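Gorbridge Community Help > Automation > Teaching by demonstration

How many demonstrations before a two-arm cell can sort small parts?

Posted by Nathalie Sandhu

We do low-volume control panels, and in August my boss came back from a sales visit convinced that we should stop programming our two-arm bench and start "showing" it things. The vendor is Ospina. Their pitch is that an operator drives both arms through the job by hand, the software records it, and after enough recordings the arms do it themselves. The job is picking up push buttons, little switches and loose plastic parts from the bench and putting them in the right drawer of a small cabinet.

The quote says "up to 98 percent success after a short collection period." I asked what a short collection period was and got a brochure. I asked 98 percent of what and got the same brochure.

So far we have 821 recordings, made by two operators over several weeks, and I can't tell whether that is a lot or nothing. Some are clean. Some have the operator going for a part, missing, and going again. The vendor says keep everything. My operators say throw out the ugly ones. Has anyone here taken one of these past the demo stage, and what did you wish you'd recorded differently?

Malsha Mollah

I'd ignore the 98 until they tell you who set out the parts. I sat through a demo of a similar system at Floltar and the same man put the same button in the same spot every time, facing the same way. A taped-down stencil would have done as well as the learning part.

As for your 821, the total matters less than what's in it. If most of your recordings start with the round button upright in the middle of the table, you have a few examples repeated many times. Go back and sort them by starting layout. When we did that with ours, we had 8 layouts that made up nearly everything, and the arms were hopeless on a ninth. Lying on its side was a whole new part as far as the software was concerned.

What a session should look like at the start is a bit of a mess, with different kinds of parts spread out and not lined up for anyone's convenience. A box with a hole in the top, a green push button, a curved bit of plastic and a couple of small black parts near the other arm would be a decent start, so long as you don't leave them there for the next one.

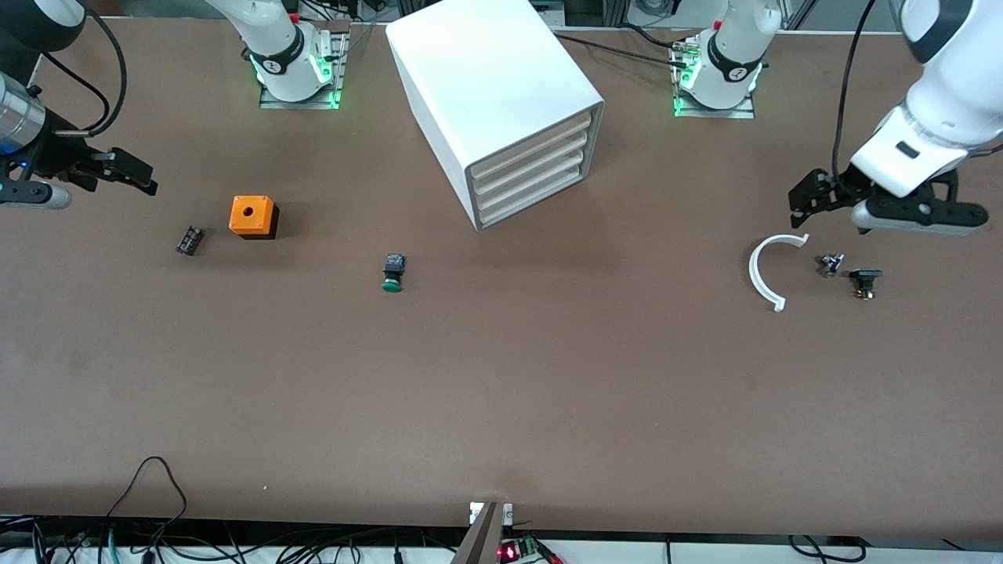

Should we delete the recordings where the operator missed the part and tried again?

Keep the ones where the operator recovered and finished the job, and tag them so you can leave them out later. Delete the ones that were abandoned halfway or where somebody bumped the bench. A system that has only seen perfect grabs has no idea what to do after a bad one, and it will have bad ones.

I put that in as its own line because I get it by private message all the time and would like to stop typing it.

On your vendor's "keep everything": of course they say that. Ours billed for storage. Read the contract.

Last thing, hold some layouts back. Pick 5 that your operators never record, write them down, and test on those only. If Ospina objects to you choosing the test, you've learned something for free.

puneck_user

We have a Puneck setup and it works great, we did maybe a couple of days of recording. Just follow the manual. Make sure the lights are the same every time.

Malsha Mollah, replying to puneck_user

Works great at what, though? And the same lights every time is fine until someone opens the dock door in the afternoon. I'd record in the morning and again at 4 p.m. and see if it still works great.

Nathalie Sandhu

Thanks, both. I went through a batch last night and it's worse than I feared. Nearly every recording has the button standing up, because one of the operators stands it up before he starts. He thought he was being helpful.

I've told them to drop the parts by hand and leave them how they land. I've also asked Ospina in writing whether I can pick the test layouts. No reply yet, though they did find time to send the brochure again. Leaving this thread open until I have numbers I believe.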